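[Print] [E-mail this message]

Subject: Re: blue pads slipping on small stuff

Hi everybody, and a special hello to Closura, who asked the question,

> Closura wrote:
> Our pair grips boxes fine but drops anything tiny. We've cleaned
> the pads twice. Is it the pads or the linkage? And does anyone
> else get a cable that tugs when you turn your left wrist?

I went through just this in January, so let me tell you what I do with my pair, and please forgive the length! I start with the pads. Wipe them with a damp cloth (no cleaner, it leaves a film), let them sit for 5 minutes, then close the jaws slowly and look at the gap from the side. If the tips meet before the rest does, you're in good shape for small things. After that I try something soft and awkward, with bits sticking out every which way, and see whether it stays put while I tilt my hand.
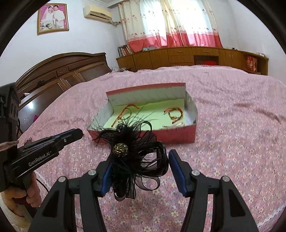
Feathered hair piece in the bedroom test, box of bracelets behind.

If the soft piece twists in the jaws, I'd look at the linkage before blaming the pads. Go around the round silver screws at the pivots with a hand driver and just snug them, a hair at a time, opening and closing the jaws in between. Too tight and the fingers drag, and then you'll be squeezing harder than you need to and your thumb will let you know about it by lunchtime. I did mine far too tight the first time, and Hirano very kindly talked me through backing them off again.
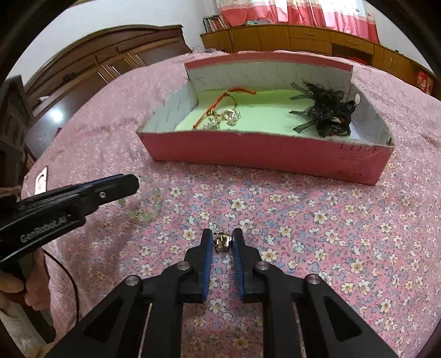 Once the screws feel right I move on to little metal things, and I take them right at the fingertips, never deep in the jaws. I do 100 slow closes and write down any drops. My last count before the fix was 5 and I was pretty cross about it, so don't be discouraged if yours is worse.

As for the cable, yes, mine tugged too. Give it a nice loose curve down past your hand, then roll your wrist both ways before you start. Skoston has a note on spare pads in message 132 in the archive, if yours are worn smooth.

Do write back and tell us how it goes!

Warmly,
Elmarie Maluleke

[Print] [E-mail this message]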